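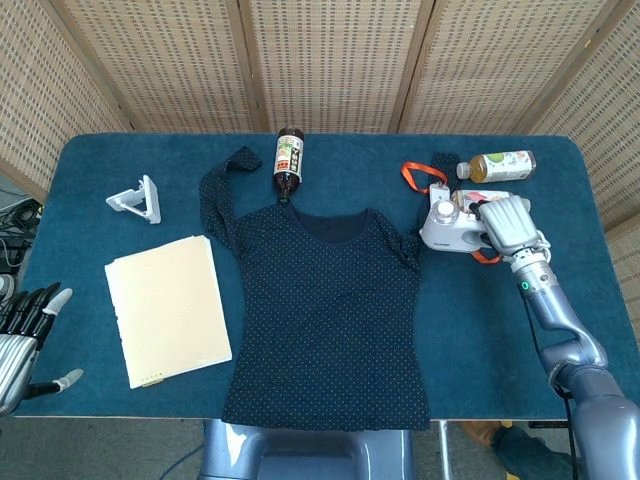
Loubna Ouali wrote:

> I don't see what is wrong with the draft as it stands. Section 4 says
> the table is to be "set up with everyday objects in a natural
> arrangement," and the operator confirms that before the session
> starts. We have run it that way at Hurnmont since April and the
> sessions get done. If we start writing down where each thing goes
> we will end up with a rule book that no site follows. The hand
> speed limit and the stop button are the parts that matter. The rest
> is taste.
>
> I would also keep the line about loose cords out. It reads like
> something an insurer asked for.

Loubna, I read this twice and I still can't agree with it, so let me go through the parts I have trouble with.

"Natural arrangement" is a phrase that can't be failed. I could put a shirt, two bottles, a stack of paper and a camera on a carpeted table, have the hand pick up the camera, and call it natural. Another site could put out one cup and call it natural too. Both get the same tick in the same box. If a check can't come out "no," I don't know why we ask an operator to sign it at nine in the morning.

I am not asking for a map of the table. Pichit Phromma's first version had one, with a grid, and I voted against it. What I would like is a short list of things that must be recorded before the arm moves: what is on the table, which items are glass, which hold liquid, and which have a strap or cord attached. That takes a minute. Hemmin does it on paper.

Now the cords. You say it reads like an insurer. Maybe, but look at what a strap does. A camera held in the fingers is one object as far as the plan goes. Its lanyard is a loop lying out on the cloth and another length hanging under the hand, and the draft has no words for either. Is the strap part of the held object? Is it an obstacle? Section 6 tells me to keep "the grasped item and its envelope" clear of the other items, and then never says what an envelope is when half of it is string. I asked this on the list in the spring and got 2 replies, and they contradicted each other.

Same with cloth. The draft treats a garment laid flat as a surface in one paragraph and as an object in the next. If a small glass bottle is lying against the neckline of a top, and the task is to fold the top, the bottle is going to come along or go over. Either the rule says move hard items off first, or it says the robot has to cope. I can live with either one. I can't live with the site deciding afterward which one it meant.

And since nobody else has brought up the floor, I will. Section 9 spends 19 lines on the tabletop and a single sentence on the area next to it: "observers should remain at a suitable distance." Suitable to whom? People stand by the table. Feet end up under the arm's side of it. Cables get piled near the legs because that is where the slack goes. I want a number for the distance, or a line on the floor, and I want the cables named. Silvana Sampaio offered wording for this and it was dropped from the last round without a comment. I would like to know who dropped it.

On the stop button and the speed limit we agree. Keep them. But I notice both are things the vendor already ships, so the draft gets credit for them without asking any site to change a thing. That is my worry about the whole document — it mostly describes what we were doing anyway, with a Vumby logo on top.

I would vote no on Tuesday as it stands. I would vote yes if the following went in:

 - Section 4: strike "natural arrangement," put in the four-item record
 - Section 6: define envelope, straps and cords included
 - Section 6: say what happens to hard items resting on cloth
 - Section 9: restore Silvana's paragraph

Jérémie Collet has the edit rights, I think. If not, tell me who does and I will send the text myself.

Prapai Wattanapong
Urnutthorpe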